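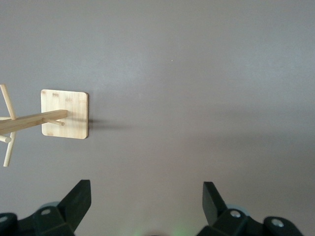
Bamboo mug tree with a square base and round pegs. A few darker blotches on the base, as is traditional.

Kitchen > Storage > Counter Things > Mug Trees

How to Clean, Tighten and Load a Bamboo Mug Tree
By Lachlan Pomare
14th February

A mug tree is a stick with smaller sticks in it. You would think it could be left alone. But it lives next to the sink, gets hung with damp crockery twice a day, and is wiped down roughly never, so sooner or later one of three things happens. The base goes spotty, a peg starts to turn in its hole, or the whole business tips over at six in the morning and takes your favorite mug with it.

All of this can be put right in an afternoon, most of which is waiting. I have done it to mine twice. The second time was to undo what I did the first time, and I'll point out where that comes in.

What you need

Dish soap
A soft cloth and an old toothbrush
White vinegar
Fine sandpaper, 220 grit or close to it
Wood glue, the kind marked water resistant
A few toothpicks
Food-safe mineral oil
Small felt or rubber pads, self-adhesive

I bought the oil at Cidero, where it was $3 in the cutting board section and considerably more, in a nicer bottle, in the section with the candles. Get the cutting board one. Do not use olive oil or whatever is by the stove. It goes sticky, then it goes rancid, and then your mugs smell like a closed restaurant. (That was the first time.)

Step 1: Take the mugs off

I mention it only because I once tried to clean around them. Put them somewhere they can stay until tomorrow. If you come across one you don't recognize, it came home from an office with somebody, and it is yours now.

Step 2: Wash it, quickly

Bamboo doesn't like a bath. Leave the mug tree out of the dishwasher and don't let it soak in the sink while you go and look at your phone. Wring the cloth out in warm soapy water until it barely drips and wipe the post, then each peg, then the top of the base.

Use the toothbrush where the pegs go into the post. Coffee runs down the peg from the inside of the handle and collects right at the joint, where it forms a small brown collar. Scrub in a circle, wipe, scrub again. Turn the tree over and do the underside too. It will be worse than you were hoping.

Wipe everything once more with plain water and dry it immediately with a towel.

Step 3: Deal with the spots

Look at the base in good light. Streaks that run in one direction are grain and are supposed to be there. Blotches are a matter of opinion. Bamboo varies in color from strip to strip, and a slightly darker patch may have been there since the factory. If it feels as smooth as the rest and hasn't changed in a year, I would leave it and find something else to worry about.

Small dark dots that feel fuzzy, or that come off on the cloth, are mold. Mix equal parts vinegar and water, dab it on, give it ten minutes, then wipe it off and dry the spot. Repeat if you have to. The kitchen will smell like a salad for a while.

Rings and gray water marks need the sandpaper. Fold it into a small square and work along the grain with almost no pressure. Let me stress the almost. I leaned on mine and produced a pale dip in the middle of the base that now holds water, which gives me a ring every time I forget about it. Sand a little past the edges of the mark so it fades out, and wipe the dust away with a barely damp cloth.

Step 4: Let it dry properly

Set the tree on its side on a rack or a folded towel, so the underside gets some air, and leave it overnight. A radiator is not a shortcut. Bamboo bases are usually made of strips glued together, and strong heat can open them up along the seams. My sister Xiomara Escobedo - different last name, long story, good wedding - put hers on the radiator in November and now owns a mug tree that rocks.

Step 5: Fix the loose pegs

Take hold of each peg and twist gently. A good one won't move. A bad one will turn, and a really bad one will come out in your hand, and that one is the easiest to fix.

If it comes out, scrape the old glue off the end with a fingernail or the sandpaper and clean out the hole with a toothpick. Put a thin smear of wood glue inside the hole and another around the end of the peg. Push it in with a slight twist and wipe off what squeezes out while it's still wet. Dried glue won't take oil, and you'll have a pale blob there for good.

If the hole has worn too big, lay a sliver of toothpick in alongside the peg before you push it home. Snap off whatever sticks out.

If the peg turns but refuses to come out, leave it in. Stand the tree so the gap faces up, work some glue in with the tip of a toothpick, and turn the peg back and forth to draw it down.

Before you walk away, check the angle. Pegs on most trees tilt up a little toward the tip, and one glued in tilting down is a slide. Tape it in position if it wants to sag. Thirty minutes is enough for the glue to grab, but don't hang anything on it until the next day.

Step 6: Tighten the post

On many trees the post is held by a single screw up through the base. Turn it over and look. If there's a screw, snug it up by hand and stop as soon as it resists. A power drill will go straight past snug and into a new hobby.

No screw means the post is glued. If it wobbles, run glue into the gap, stand the tree upright on something level, and prop the post straight with two heavy books. Look at it from two sides before you trust it, since a post can be perfectly vertical from the stove and drunk from the table.

Step 7: Oil it

Put a teaspoon of mineral oil on a dry cloth and rub it over everything, pegs included. Bamboo drinks less than ordinary wood does, so go light. Leave it 20 minutes and buff off anything still shiny. The color will deepen a bit and the grain will show more, and you will feel briefly like a person who looks after things.

Twice a year is plenty.

Step 8: Pads

Stick a pad under each corner of the base, set in slightly from the edge. They stop it from skating around and keep the underside out of puddles. If one corner still rocks, double up the pad there. Mine are Plelavlow pads meant for chair legs, cut in half.

Putting the mugs back

Most tip-overs are a loading problem. Heavy mugs go on the low pegs, light ones up top. Load opposite sides in turn, and unload the same way, which is the part everyone in my house ignores.

I weighed ours on the kitchen scale. The big Jeon stoneware one came in at 505 grams, and it had been on a top peg, by itself, over the tile. It now lives at the bottom. The thin white ones can go anywhere they like.

Check handles as well. A small handle on a thick peg will go on if you push and then won't come off when you pull, and pulling is how trees get launched. Mugs with tiny decorative handles belong in a cupboard, or with a relative.

Shake the water out before you hang anything. Better still, dry it. I know.

When to give up

A crack that runs the length of the post, a base that has split between strips and flexes when you press it, or mold that returns a week after the vinegar: let it go. A replacement isn't expensive. I have had good luck with the Clavel one, mainly on account of its heavy base. Save the pegs from the old tree if they're sound. They make decent plant stakes, and I have used one to stir paint for two years.

Related in Counter Things
Getting Coffee Stains Out of the Mugs Themselves
Oiling a Cutting Board Without Ruining a Shirt
Dish Racks That Drain Where They Say They Drain
What to Do With a Warped Bamboo Tray
Removing Felt Pads That Have Become Part of the Counter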